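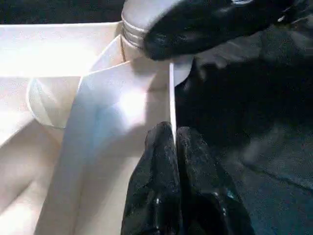
Can a small shared workshop build a robot with two arms without a company behind it?

It can be done if the members buy the arms second-hand and make the rest by themselves. In Matusstead the cost so far is $3000, paid by five people over two winters.

The group calls its project Skimier. It started when Normand Li found a pair of used arms at a closing sale and asked the other members of the workshop if they wanted to share them. Yupin Sangkhawat was the first to agree. She programs machines for her work, but she had never before owned a part of one.

The arms are now mounted and both grippers open and close from the same program. This took longer than the group expected. The first control box was not strong enough for two arms moving at the same time, and it switched off whenever both elbows were lifted. Nikau Henare replaced the power supply in April and made new cables – the old ones were too short for the height of the table.

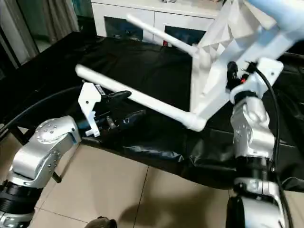 The most difficult part is to make the arms agree with each other. When two grippers hold one object, a small error in one arm pulls against the other, and the object turns or slips. Sangkhawat's program lets one arm lead and asks the second arm to follow with less force. She keeps a notebook with every trial, and the last one she wrote down was number 147.

"In the beginning I wanted both arms to be exact," she said. "Now I prefer that the second one is a little bit soft. It forgives more of my mistakes."

The group practises with whatever is available in the workshop. Light items with round shapes are popular, as they show quickly if the grip is too high or not straight. The members have also tried different coverings for the gripper fingers. Henare would like one that can be changed in a few minutes, but his present method needs glue and one evening of waiting.
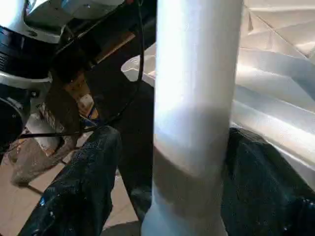 *Both gripper fingers beside a tall white cylinder, at the Matusstead workshop.*

Not every member is equally happy with the progress. Aurélien Tessier, who does the machining, thinks that the table should be rebuilt before any more programming is done. In his opinion it moves when the arms stop suddenly, and the measurements are wrong afterwards. Li does not agree and wants to try slower stops first. They have decided to measure the movement of the table next month and discuss again.

The colour of the future base is also not settled.

The plans for the mounting plates and the cable list will be free for other home builders, in English and in French. The program will follow when Sangkhawat has cleaned up her comments, which are for the moment in three languages. Persons who want to help with the wiring can come to the workshop in the evening after seven o'clock and ask for Henare. Experience is welcome but not required – closed shoes are.
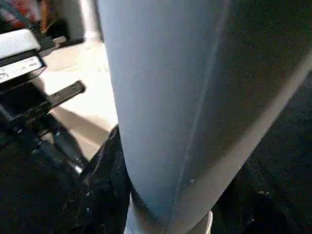

*A gripper finger at close range, with a black bracket to the left.*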